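Do I Need a Subscription to Eat Breakfast

August 12, 2019

I signed up for Nodness in March because the first box was 60 percent off, and I have been trying to decide ever since whether I was buying food or buying the feeling of having my life in order.

If you've missed the ads, Nodness sends you a month of breakfasts. Oats, mostly. You fill in a quiz that asks how you sleep and whether you consider yourself a "morning explorer," and then it tells you which oats are right for you. I took the quiz twice with opposite answers. Same oats both times, though the second set came with a different welcome note.

The price after the first box is $54 a month. I can get a big tub of plain oats at the store on my corner for a few dollars, and a bag of raisins doesn't cost much either. So most of what I was paying covered the mixing, and I own a spoon.

Now, I did eat breakfast more often. I'll give them that. Fans of these boxes always bring it up, and it's a fair point, except that I also eat more bananas when there are bananas on the counter. Food that is in the house gets eaten. I'm not sure that needs a quiz.

What bothers me more is the language. Everything is "crafted" and "clean." I wrote to ask what clean meant and got back a friendly paragraph that used the word clean four more times. The label says there are 10 grams of sugar in a serving of the maple one. My cheap supermarket cereal has 12. I was expecting a bigger gap for the money.

I tried Zedgate too, for fairness. Theirs is the one with the app. You log your breakfast and earn points, and the points get you a discount on more breakfast. I forgot to log for a week and it sent me a message saying it missed me. I deleted it that night. Canceling the actual deliveries took a phone call, a hold, and an offer of a free bowl.

People will say I'm taking this too seriously and it's only oatmeal. Maybe so, but it's a lot of money for only oatmeal, and I notice that the companies take it very seriously when you try to leave.

I'm back to the corner store. Some mornings I have toast. If someone has kept one of these going for more than a year and thinks it was worth the full price, leave a comment and tell me what you were eating before. I'd like to be wrong, partly so I can stop feeling silly about the months I paid for.

Comments are open until the spam gets bad again.

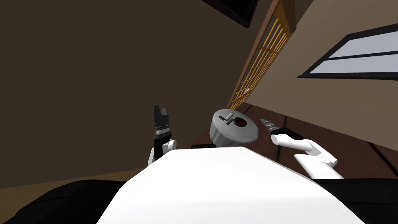

Donati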